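Wurno, the bin-picking arm: progress page

Wurno is a second-hand industrial arm with one job, which is to take things out of a metal bin. It lives in the shared workshop at Lultmont, where it takes up more floor than any paying member and pays 37 pounds a month less than the rest of us. I started on it in February with the firm belief that the hard part would be the arm. The arm is fine. It does precisely what I ask, and that has been the trouble ever since.

The gripper is on its third set of fingers. The first set bent, the second set was too wide to reach anything lying against a wall, and these ones have survived 221 picks – or attempts at picks, if you are going to be strict about it.
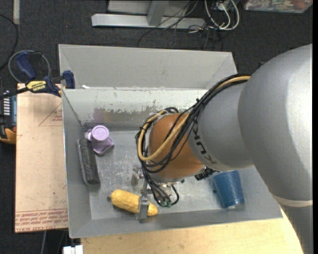
Choosing what to practise on took longer than wiring the gripper. Blocks are easy and teach you very little. Cups roll. A toy ear of corn is a good honest test, being lumpy and fatter at one end than the other, and I now own more opinions about plastic vegetables than I ever planned to.

Cables are the other running battle. They have to follow the wrist through a full turn without snagging, so there must be slack, and slack likes to catch on things. I have re-tied the bundle 15 times and expect to do it again.

The software is called Alia. It picks a grasp, scores it out of 100 and goes ahead at anything over 58, a threshold I arrived at by losing patience. Shiny bin floors upset it badly, and it has made several confident grabs at reflections.

Next on the list: softer fingertips, and a talk at the Grīnberga open evening if they still want me after seeing the size of it.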